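Home Automation & Gadgets > General Talk
Can a machine do the chores yet? (7 replies)

porchlight_pete
Posted 21 May 2025
My wife and I have been going back and forth on this for months, so I figured I'd bring it to you good people. We have a robot vacuum (a Barkel, nothing fancy) and I love it dearly, but all it does is floors. What I really want is something to clear the table after supper and put the glasses somewhere sensible. Is anybody close? I keep seeing clips of machines folding shirts and I can't tell what's real.

mrs_lintfilter
Short answer, no. Longer answer, my brother-in-law's shop paid for a Praltex arm to load parts into a washer, and it does that one job beautifully all day long as long as every part arrives facing the same way. Turn one around and it stands there like my teenager in front of the dishwasher.

gravelroad77
I'd push back on that a little. We run a Dreßler cell at work and it picks out of a mixed bin just fine. I went through our log for November and it made 1,819 picks with 7 drops, and I've worked next to fellows who dropped more than that before lunch!

mrs_lintfilter
Gravelroad, I believe you, but a bin bolted to the floor under good lights is a long way from Pete's kitchen table with a wet napkin stuck to a fork. Who resets yours after a drop?

gravelroad77
I do. Fair point.

tollhouse_tim
I'm somewhere between the two of you. I've done a good bit of demonstration work with the handheld grippers, the kind where a person does the chore and the machine is supposed to learn from it later, and it has made me both more hopeful and a lot more patient. You find out how much your fingers were doing for you.

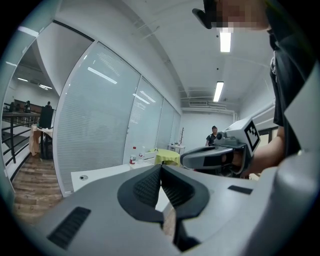 Tidying a desk is my favorite chore to argue about, Pete, seeing as it's the nearest thing to your supper table. People think of the lifting as the hard part, and for me it has always been the grabbing. Take those two plastic bottles on the white desk, the one with the red label and the clear one right beside it. I'd trust a decent machine with the red label any day of the week, but clear plastic is a misery for a lot of cameras, and with the pair standing that close you have to get one rubber-padded jaw in between them and not send the neighbor over. You or I would do it while talking on the phone. I think a machine will get there, and I'd sooner wait for one that does bottles properly than buy one that folds one shirt in a video.

porchlight_pete
Tim, that's just the sort of answer I was hoping for, thank you. So glasses would be worse than bottles, I suppose? My wife is reading over my shoulder and says she told me so.

tollhouse_tim
Worse, yes, and they break. Start it on the plastic cups.

gravelroad77
I'll still say two years for a table of plastic cups, if somebody like Trikument gets the price down. Pete, put me down for it and come find me in this thread.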